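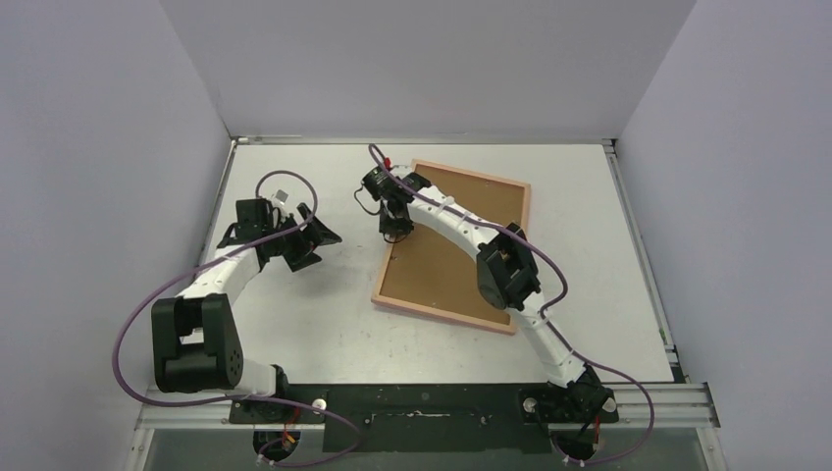 Step 4: Setting up your ward meeting alerts

Category: Getting Started / Local Politics

I set up Zarance to keep tabs on my own council, so this is just how I do it!

1. Open Meetings and pick your ward (mine is 22).
2. Tap Follow, then choose Agendas, Votes or both.
3. Set the alert time - I like 7 a.m. on Thursday, before the session starts.

Note: old minutes only go back to 1975.

Caution: changing wards wipes your saved votes, so export them first.

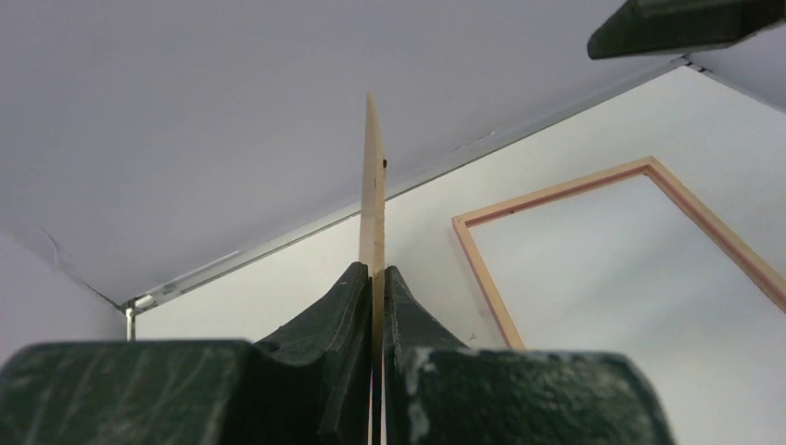

Thin stick held upright between two green fingers

Comments (2)

Golnar Ghorbani: Lost 20 saved votes before I read the caution, ugh.

kinanell79: Does Both include committee agendas?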